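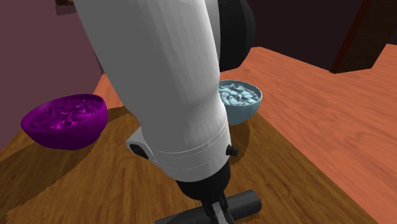 Subject: Re: [sasthorpe-makers] So can they do the dishes yet?

Hi all, and hello especially to the new folks who joined in October,

Gilmar asked a good question last night and I've been chewing on it ever since, through a sinkful of breakfast dishes and most of a pot of coffee, so please forgive the length of this. I'll put his message in first for the people who get the digest.

> From: Gilmar Medeiros
>
> Friends, my mother is 78 and lives on her own, and her hands are not what they were. She can cook fine. What she hates is everything after: carrying bowls to the counter, putting the scissors and the spatula back in the drawer, wiping up. My sister saw an ad for a countertop helper called the Plorer, $2,269 with a $995 deposit, and wants us all to chip in for her birthday.
>
> I said I would ask the people who know. Can a machine clear a kitchen table yet? I don't mean in a factory, and I don't mean in a video with music. I mean a table with whatever happens to be on it. Also the little shop where I work has been asking the same thing about sorting parts into trays, so you would be answering two questions for the price of one.
>
> Thank you, and sorry if this has come up before.
>
> Gilmar

Gilmar, first of all, please don't apologize. It has come up before, but the answer keeps changing, so it's worth asking again every so often. And give your mother my best!

Short version: I would hold on to the deposit. The long version is more hopeful than that makes it sound.

I spend a good part of my evenings with tabletop tasks in simulation, and the pictures in this message are renders from that. The tables are very plain next to mine at home. There's wood, a couple of bowls, a few odds and ends. Even so, nearly every chore you mentioned is hiding in there somewhere. Take a bowl heaped over the rim with something small, like pasta. You and I slide our fingers under it, and we slow down going around the corner without ever thinking about it. An arm with two fingers has to choose a spot on the rim, or get around the side, and then keep the thing level all the way across the room. Keeping it level is the easier half these days, in my experience. Choosing the spot is where the evening goes.

Then there is the question of standing things up and setting them down. I used to believe that if you could pick up a thing you could certainly put it down. Oh, how wrong I was. Anything tall and smooth wants to tilt when the fingers open, and if one finger lets go a hair before the others, over it goes. Close up, you also find that the hand covers up a great deal of what you were hoping to look at. 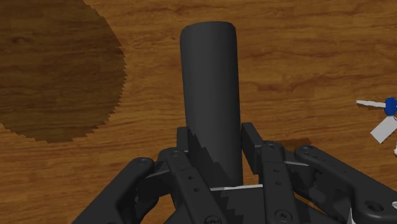

*Close view of the tall gray cylinder, with the black fingers spread around its base.*

My friend Perić, who has more patience than I do, keeps telling me to stop grading on whether the object ended up in the right place and start grading on whether I'd let it near my good glasses. By his standard I have very little to show you. By mine, a single known object on a clear table goes well most of the time. We did a run of 50 tries with one mug a while back and I was very pleased with it, and then I moved the mug next to a bowl and was a good deal less pleased. I really should write that up properly for the list, and I keep saying so.

Flat things are the ones that would worry me most in your mother's kitchen. A spatula or a pair of scissors lying flat gives a gripper hardly any height to close on. You come in too high and get air, too low and you're pushing on the table. People drag a flat thing to the edge with one finger and catch it as it tips – you've probably done it today with a credit card. There are people teaching arms to do that sort of trick, and I love watching it, but it still has to be worked out for each kind of table and each kind of thing.

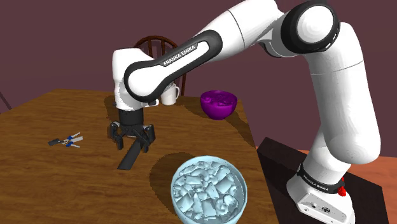

*Gripper down over the table by a long flat black piece. Scissors on the left, mug and purple bowl toward the back.*

Now for the shop, where I can be more cheerful. If the parts are the same every day, come in at the same place and go out to the same tray, then yes, a small arm can do it, and it could have done it years ago. What eats the money is the fixture that holds the parts and the afternoon somebody spends when a new part number shows up. Gidow used to have an arm out for people to try on the bench at the back, and if they still do, take a bag of your real parts along. Take the bent ones too. Ask them to dump the bag out in a heap and see how everybody's face looks.

As for the Plorer, I haven't had my hands on one, so I can't tell you it's bad. I would write to them and ask three things: may your mother try it on her own table, what does it do when it drops something, and is the deposit refundable. If the answers come back slow or fuzzy, I'd spend a little on a rolling cart and a drawer organizer that sits out on the counter. My aunt in Sasthorpe got a cart like that and she pushes everything over to the sink in one trip. She's very proud of it and will show it to anybody who comes to the door.

If anyone here has tried one of these countertop machines at home, with real dishes, please write in. I'd especially like to hear about wiping, which I've barely touched and have a lot of opinions about anyway – but those can wait for another message, as the coffee's gone and I have a lunch plate to wash.

Warmly,
D.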